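Looking after the hand gripper, part two 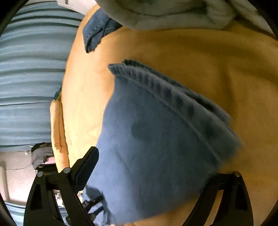 Denim over the yellow sheet, silver pins visible on the black bars.

I promised to write how I keep my gripper in order. Every 185 grasps I wipe the fingertip pads with a damp cloth and let them dry well. Then I check the pivot pins. One of them was walking out a little in January, so I pressed it back and put one drop of Davari oil on the joint. Too much oil is bad, it goes to the cloth.

Thick hems are the hardest work for the linkage. After 800 grasps I change both pads together, never only one.

3 shares | 2 comments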